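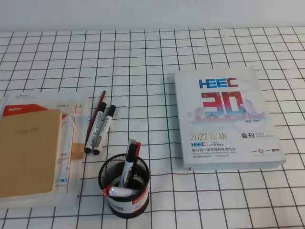

Monday, evening

I want to write this while it is still fresh in my head, because tomorrow we change the rules again and I will forget how they were.

The whole day went to the page we call the table rules. It has been growing since Kerneck started with the desk tasks, and now it is three sheets long. Vasiliauskas wants it on one sheet before July is over. I understand the wish. A new operator does not read three sheets, he reads the first half of the first one and then asks the person beside him.

So I sat with a pencil and went line by line. The rule about the cloth stays: the grid is for the eye of the person who puts things back, and it is not a ruler. I wrote that twice last year and both times somebody began to measure with it. When the cloth has folds, the lines bend, and then a position written as "four squares from the left" means nothing. I wrote now: smooth the cloth before the first run, do not touch it between runs, and if you touched it, say so in the log.

The rule about long thin objects took me until lunch. Our old text said "pens must not touch each other." It is too strict, I think. On a real desk pens lie close together, and if we always make a nice gap for the gripper, we train for a desk that does not exist. But Stomer, where they use our recordings, needs to know when the gap was small. My new sentence says: close is allowed, write it down. I am not sure of the English, maybe "record it" is better.

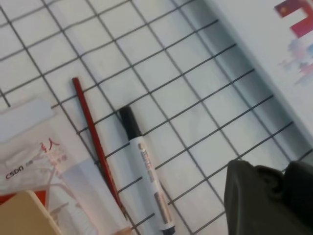

Gripper near the marker, pencil on the other side of it.

After lunch the approach rule. Slow down before the fingers come to the height of the objects, and stop if you cannot tell from the wrist view which object is the nearest. I wanted to add a number in seconds, but Ondis had a number in their version and everybody watched the clock and did not watch the table. I left it out.

One more thing I changed – printed matter. Catalogues, notebooks, sleeves with papers, all of this can lie on the table, but no page with a private name or an address should be open to the cameras. Covers are fine. We have 359 episodes in the log for this set, and I checked 30 of them for this point alone. In 3 I could not decide, so they go on the list for a second reader.

The page is now one sheet and a few lines. The few lines make me angry. I could use a smaller font, but that is cheating, and the old people like me will not read it.

Tea, then bed. Tomorrow ask if the stop button rule can move to the wall poster, it would save me four lines. Also buy batteries for the kitchen clock.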